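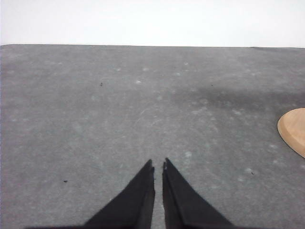

Grey, white and a bit of wood. My kind of colour scheme.

I've been meaning to write about giving up my car for months now, and as it's December and chucking it down outside I've finally run out of excuses. So, kettle on, here we go.

The old Flonside went in the spring. It had failed its MOT on so many things that the chap at the garage read the list out in two goes, with a breather in the middle! The quote to fix it was far more than I'd have got for selling it, so off it went on the back of a lorry and I stood on the pavement feeling oddly weepy about a car I'd called every name under the sun.

I fully meant to buy another one. I looked at adverts every evening for a fortnight, and then I sort of stopped looking, and I was getting the bus in the meantime and the meantime just carried on.

The 13 goes from the end of my road into Hestinau and it's a lovely route if you get upstairs at the front (I do, every time, I'm a grown woman and I don't care). It goes the long way round by the reservoir and then through Tamihana, where everybody gets on with a pushchair. In the car I did that journey cursing at the lights. On the bus I've read more books since spring than in the two years before it, including one very fat family saga I'd had sitting by the bed since my birthday before last.

It isn't all lovely. The last one home is at 9, so anything in the evening needs planning, and I've left two films before the end. I still don't know who did it in the second one, so please don't tell me.
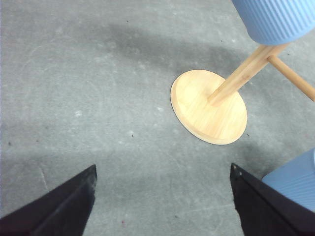
What I've spent (and not spent)

I kept a little notebook of the money, mostly to win an argument with my sister. Fares, the odd taxi and two train trips to the coast came to a good bit less than the insurance alone used to. I've put £200 of the difference away for a proper waterproof coat, the sort with a hood that stays up, and the rest has gone on cake if I'm being truthful.

The thing I do miss is the big shop. You can only carry what you can carry, and cat litter is heavy. I've ended up with a trolley bag from the market in Brarnumier, tartan, squeaky left wheel, and I love it more than I ever loved the car.

I've got a step counter on my phone too, and yesterday it said 3282 before I'd even had lunch, which for me is practically a marathon. Must go, the rain's easing off and if I get my boots on now I'll catch the next one into town.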